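Sorters and packers wanted for table-top tidying sessions, Prernmont

Posted Jun 9, 2024
Reference: Vuvow 2848

Tekleab is looking for people to take part in paid sorting and packing sessions at our rooms in Prernmont. The work is part of Prollo, a study of how people put small household things away: what they pick up first, how they hold it and where they set it down. No experience is needed.

Sessions take place at an ordinary table with a cloth on it. You will be given small items and a container, and asked to put things in, take them out again and clear the table at your own pace.
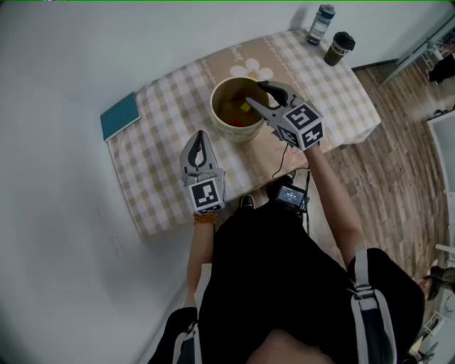
Prollo Notices, No. 61

Most tasks use a round bucket and items such as coloured blocks. You will work standing up.

What we ask of you

You should be 18 or over and able to stand at a table for up to an hour, with a break halfway. You need reasonable use of both hands. Left-handed people are very welcome – we have had few so far. Please wear sleeves that can be pushed up, and leave bracelets and large rings at home.

Other tasks involve lighter things that need more care. Small packets have to be kept upright and must not be crushed. If something is dropped, pick it up and carry on. Speed is not scored.
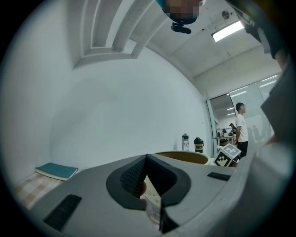 What looks like a small packet held upright, with notebook and bottles by the wall.

Dates and payment

Sessions run through September, mornings and afternoons. Each place is for eight sessions of two hours, and we pay 800 in total, half after the fourth session and half at the end. Travel within Prernmont is not paid separately. If you have to miss a session, tell us the day before and we will try to move it.

Water and tea are provided. Bags and coats can be left in the lockers by the door – bring your own padlock.

How to apply

Write to the Prollo desk at Tekleab, Room 1135, Vuvow Building, Prernmont, quoting the reference at the top of this page. Give your name, a daytime telephone number, whether you are left- or right-handed, and the times you can manage. A CV is not required.

We reply to everyone who writes. People offered a place will be sent a consent form to read and sign before the first session.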